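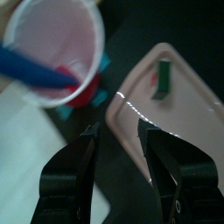 Kadow Household Automation Group - Bench Tips

8/12/25
By the Kadow bench staff
2 min read

Setting up a small-object tabletop so the results mean something

These tips come out of the Shirima trials, 2962 pick-and-place attempts on ordinary kitchen and desk items. Most of what we learned was about housekeeping.

Use a matte black cloth under everything. Pale cups and trays separate cleanly from it in the wrist view. A raised tray rim will still throw a line of glare, so turn the tray until the line misses the grasp point.

Stand blocks on end only if the test calls for it. Upright blocks scored 9 points lower than flat ones, nearly all from fingertip contact on the way down.

Check the wrist view before each run, with the fingers open. If a cup hides part of another item from there, log it as occluded even when the overhead view is clear.

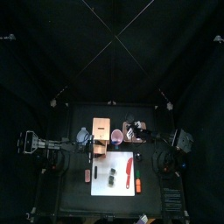

Keep the tall items at the back and the flat ones near the front edge. With two arms, give each its own side and leave the middle for the cutting board - shared reach is where most of our stops occurred.

Reset from a printed layout, never from memory. Under the Clendinano layout, repeat runs agreed 80 percent of the time. Free placement was too uneven to report.

Wipe the finger pads every 3 runs. Dish soap residue lowers grip on plastic handles and looks like a policy failure in the log.

The October runs will repeat the upright block test with softer pads.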